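BULLMONT OPENS ITS SHARED TEST KITCHEN IN SUSTINTHORPE

For immediate release, May

Hi from all of us at Bullmont! I'm Darlene Fehr, I run the kitchen side of things, and I get to tell you that our shared kitchen in Sustinthorpe is finally taking bookings. Home bakers, jam makers, supper clubs, people whose own kitchen is the size of a closet – come on in. The doors open at 7 a.m. and we'd love to have you.

We've squeezed a lot into 2,452 square feet. There's a dry store, a cold room, a long table for eating what you just made, and the prep counter I've been bragging about to anyone who'll stand still. I fell for the top the minute I saw it (all those gray veins running every which way!) and I wanted plain bamboo boards on it, the kind with a groove to catch the juice when you cut into a roast or a really ripe tomato.

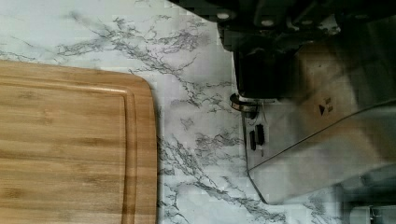

Matúš Hrnčiar wrote back to our first newsletter to say he'd take a groove over a flat board any day, but please could we keep one board just for onions, as he's tired of apple pie that tastes like soup. Fair point, Matúš! We've set onion and garlic boards aside on their own shelf, and there's a sign.

Now, the layout. Our first plan came from Kolář, the design shop two doors down, and it had gear spread all over the place. I cook at home on a counter where I have to move the mail before I can chop a carrot, so I asked for the middle to stay open and everything else to go to the sides. The board goes in the center, the toaster oven and the toaster go off to one side, and the containers line up at the back along the little blue and teal tiles. A wooden cart sits at the other side, so you can park your bowls there while you work.
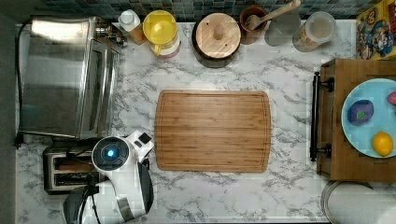 The prep counter at Bullmont's Sustinthorpe kitchen, with the board in the middle and the toaster oven at left.

Booking is simple. A session is 3 hours and costs 40 dollars, which covers the counter, the ovens, the boards and as much dish soap as you can use. Bring your own knives and your own apron. If you're part of the Kokitz market crowd, you get first pick of the morning slots all through the summer, and yes, you can leave a labeled tub in the cold room overnight.

A word about the boards, as I get asked more about them than about the ovens. Ours are marked OAKSWARE in small capitals up near one corner, and they're bamboo all the way across, with those little brown dashes in the strips that I think are so pretty. Please wash them by hand and stand them up to dry. Don't leave them soaking in the sink! I rub them down with mineral oil myself, usually with the radio on, and I'm happy to show you how if you've got a sad gray board at home.

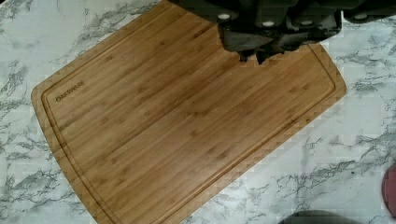 Could the oiling be its own evening class, one reader asked, with people bringing their boards from home? We loved that idea so much we put it on the calendar. The first one starts at 6 p.m., it's free, and we have room for 70 people if we open up the long table side. Bring a board and an old T-shirt you don't mind cutting up for rags – we'll have the oil.

To book a session, save a spot at the oiling class or come by for a look around, call the Bullmont front desk or stop in any time before 4 p.m. Ask for Darlene. If I don't pick up, I've probably got flour on my hands, so leave a message and I'll call you back.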